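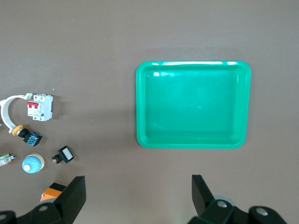
Green tray and breaker on the table

The Understudy

Houda Younis had the part of the landlady, which was 34 lines, and her sister Ghizlane had no part at all. Ghizlane did the lights. She had done the lights at the Plollolside Playhouse for three seasons and before that she had done them at the high school, where the board was older than she was.

The play was called Mrs. Hegazy's Boarders. It had run on the radio once, long before either of them was born, and somebody's grandson had typed the scripts up and cut them down to two acts. Each radio episode had ended with Mrs. Hegazy calling up the stairs to ask who was home. The grandson kept that. Houda had to do it four times in one evening, and she told Ghizlane every night in the car that she couldn't find four ways to say it.

"Say it the same way," Ghizlane said.

"Then it's a doorbell."

"People like a doorbell."

They drove in from Ornimholm in January with the heater stuck on high and the windows down an inch. Houda ran her lines. Ghizlane gave her the cues from memory, in a flat voice, the way she'd read out a grocery list. She did the traveling salesman, the two students, and the old man in the back room who was waiting for a letter. She did the salesman's laugh by saying "laugh."

On the night of the second preview the woman who played the old man's daughter called from the Zamesero exit to say there was a truck across both lanes and she wasn't moving. It was ten past seven. The curtain was at half past. The director stood in the hall with the phone against her chest and asked if anybody knew the daughter.

"My sister knows it," Houda said.

Ghizlane was on the ladder behind the flat. She said she didn't know it, she only knew the words.

"That's what I'm asking for," the director said.

They put her in the coat. The coat was too long and smelled like the trunk it lived in. One of the students would run the board from the cue sheet, and Ghizlane spent the twelve minutes she had left explaining the cue sheet to him and not looking at the script. Cue 21 was the hard one. The hall light had to go out a breath after the old man shut his door. If it went with the door it looked like the door had done it.

"A breath," the student said.

"One of yours. Don't hold it."

The daughter came on at the end of the first act. She had a suitcase and a scene with Mrs. Hegazy at the foot of the stairs, and then she went up, and the lights went down. Ghizlane walked out and put the suitcase where the tape was. She could see the tape very clearly. She could also see Houda, who had her hands in her apron and was looking at her like a landlady looks at a person who has come about a room.

"You'll be the daughter," Houda said.

"I am," Ghizlane said. "Is he in?"

She said it the way she said it in the car. There was a little sound from the house, and she didn't know what kind it was. Houda waited. In the car she never waited, she jumped on the ends of things.

"He's always in," Houda said. "He's waiting on the mail. He goes down at nine and again at four, and I've told him there's one delivery."

"I wrote to him."

"Did you."

"I didn't send it," Ghizlane said. "I thought I'd come."

It was the same nine words she had been saying since before Thanksgiving, with the turn signal going. Houda's face did something it had not done at any rehearsal. Then she turned around, put a hand on the newel post and called up the stairs to ask who was home. It was very quiet. It sounded like she wanted to know.

Ghizlane picked up the suitcase and went up the four steps and through the door at the top, where there was a platform and a fire bucket. She stood on the platform and listened. The old man's door shut. She breathed out, and the hall light went off.

In the car Houda had the script open on her knees, but it was too dark to read.

"You did it different," Ghizlane said.

"You didn't."

They went over the bridge. The truck was gone by then, and there was glass swept up against the rail – green and white, not very much of it.

"Do the salesman," Houda said.

"Laugh," said Ghizlane.

Print this story
E-mail this story

Recent fiction
The Second Trombone
A Room in Ornimholm
What the Prompter Heard
Matinee, No Refunds
Leaving the Radio On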